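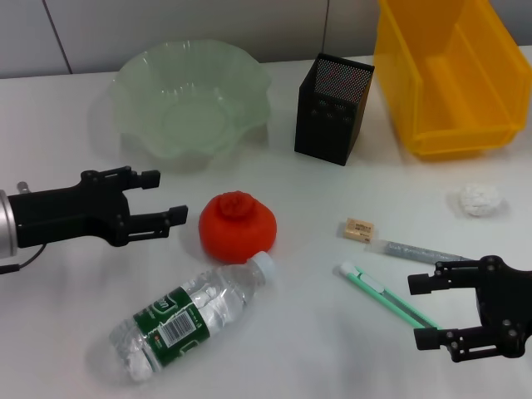 Left side going for the squishy red-orange thing, right side hovering over the minty stick. Tidy-up task, white table, usual chaos.

OK so a few people asked what our house rules are for two-arm tabletop work, and I've been promising to write them up since November. Thread time! Grab a coffee.

1/ Every run gets a written goal before anybody touches anything. One sentence. "Put the small stuff in the bin" is fine. "Clean up" is not, because Lionel Garside and I once spent a whole afternoon arguing over whether a bottle lying on its side counted as clean. (I still say no.)

2/ Mix your objects on purpose. Look at that table - a clear bottle, a see-through green bowl with a wavy rim, a mesh pen holder, a little eraser, a crumpled white ball. Clear stuff and mesh are a pain for depth, and squishy stuff changes shape when you grab it. If your object set is all solid blocks, your numbers are going to look amazing and mean very little.

3/ One arm commits at a time unless the task really needs both. Our wording is "second arm holds above the object until the first has closed." Nathalie Van Damme wrote that line and I grumbled about it for weeks. Then I watched two grippers try to share a glue stick on the Brusa bench. She was right, fine.

4/ Speed cap! We run at 50 percent during the first 19 runs of any new layout, and only then do we talk about going faster. No exceptions for demos. ESPECIALLY no exceptions for demos.

5/ Cables. Check the slack at the wrist with the arm stretched all the way out, not parked at home looking cute. Then check it again with the wrist rolled both ways. Takes a minute per side and goes on the sheet with your initials.

6/ Hands stay off the table while the arms are live. Something rolls away? Pause, say "paused" out loud, wait for the other person to say it back, then reach. Yes it feels silly for the first week. You get over it.

7/ Log your drops. All of them, even the dumb ones. We used to skip anything under 4 seconds and it made the Trolura report basically useless, so we had to go back and redo the whole section (sorry again to everyone at Nuttall who had to read both versions).

8/ Don't reset the table to look pretty! Dump the tray, nudge whatever's out of reach, go. If every bottle is standing up with its label facing front you've made yourself a store shelf.

9/ Somebody asked if we follow an actual published standard for all this. The safety side, yes, whatever our site office signs off on. The rest is just our own two-page sheet, taped up by the Valtell rig, with way too much pen on it.

10/ Still undecided on soft fingertips and how often to swap them. We go by looks right now and I don't love it. If your lab has a real schedule, send it my way please!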